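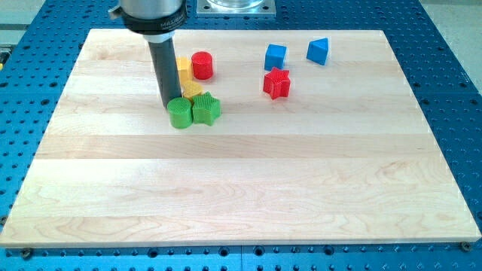 *Fig. 4. Board and shape blocks on the perforated table top, before sorting.*

## 4. Setting out the board and blocks

This section covers the Soltano maple board and the coloured shape blocks supplied with it. Read it through once before you start. If you have the older set with the painted board, use the separate leaflet in the lid of the box.

### 4.1 What you need

- The Soltano board
- The block tray
- Two non-slip strips (in the bag marked Utora)
- A dry lint-free cloth
- The layout cards, if you are using them

The board is made of glued maple strips. The strips vary in tone from pale cream to light tan, and darker swirls in the grain are normal. They are not stains and should not be sanded out.

### 4.2 Placing the board

1. Wipe the table top with the dry cloth. On a table with threaded holes, brush away any grit from the rims of the holes as well.
2. Turn the board over and check that the underside is clean. Grit trapped under the board will mark both surfaces.
3. Press one non-slip strip along each short side of the underside.
4. Lower the board on to the table with the strips of wood running left to right as you face it.
5. Leave a margin of table showing on all sides. You will need it to get your fingers under the board when you lift it.
6. Push gently on each corner. If the board rocks, lift it and check underneath again.

**Note:** The board does not need to be bolted down. Do not drill it. A drilled board can't be exchanged under the D'Amico parts scheme.

**Caution:** The board weighs more than it looks. Lift it with both hands and keep your fingers clear of the edge as you set it down.

### 4.3 Putting out the blocks

The blocks come in several shapes, including cylinders, cubes, stars and triangular prisms. Some have a textured surface. Texture has no bearing on sorting and you can ignore it unless a layout card says otherwise.

1. Take the blocks out of the tray by hand. Do not tip them on to the board, as the corners of the prisms dent the maple.
2. Place them on the upper part of the board, away from you. The lower part is kept clear for the sorted groups.
3. Stand the cylinders upright on a flat end.
4. Leave the star blocks at whatever angle they land. They needn't be squared up to the board.
5. Mix the colours. It is fine for two blocks of one colour to end up near each other, as the blue pair has in Fig. 4, but the whole set should not be grouped by colour at the start.
6. Check that no block overhangs the edge of the board.

For a first session use the short set: two blocks in each of red, yellow, green and blue. Fig. 4 shows a short set with the two red blocks well apart and the green ones nearest the front. Any similar arrangement will do.

### 4.4 Sorting by colour

1. Choose a corner of the board for each colour. Layout card 2 gives a suggested plan.
2. Begin with the blocks at the front. Blocks further back are harder to see and easier to knock over.
3. Move one block at a time. Lift it clear of its neighbours before moving it sideways.
4. Set it down in its corner and let go before starting on the next.
5. When the upper part of the board is empty, check each corner against the card.

If a cylinder falls and rolls off the board, pick it up and put it back where it started. Check its rim for chips before you carry on.

**Note:** Under warm lighting yellow blocks can be hard to tell from bare maple at a distance. Move the lamp or change the bulb. Do not mark the blocks with pen — the ink soaks into the textured faces and will not come out.

### 4.5 Cleaning and putting away

1. Return the blocks to the tray, largest first.
2. Wipe the board along the grain with the dry cloth. For finger marks, dampen the cloth slightly and dry the board straight afterwards.
3. Lift the board by both short sides.
4. Peel off the non-slip strips and stick them back on their backing sheet.
5. Store the board flat. A board left leaning against a wall will bow.

Treat the board with Terov board oil every April, or after 300 sessions if that comes sooner. Apply a thin coat, leave it overnight and wipe off what is left. Keep the oil away from the blocks.

**Caution:** Oily cloths can catch fire by themselves. Lay them out flat outdoors to dry before throwing them away.

Replacement blocks are ordered singly, by colour and shape. The part numbers are on page 61.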